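Stultdale Wanderers

Stultdale Wanderers is an amateur soccer club based in Stultdale. It plays in the Obradović League, Division 4, a level it has left only once, when the division was renumbered.

History

The club was formed by workers at the Podari button factory after the factory's cricket team ran out of opponents. Its first match was lost, as was the replay the club had insisted on. Record attendance at its ground, Grorkusum Park, is 557, for a cup tie against the league champions – most of the crowd had come with the champions. The average is 302.

Culture

Supporters drink tea at halftime and sing very little.

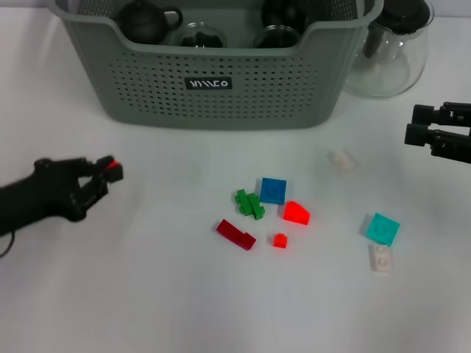 Former captain Ngọc Đoàn disputes the club's reputation for defensive play, saying that the team always meant to attack and was usually prevented by the other side having the ball.

The lease on the ground runs until 2074.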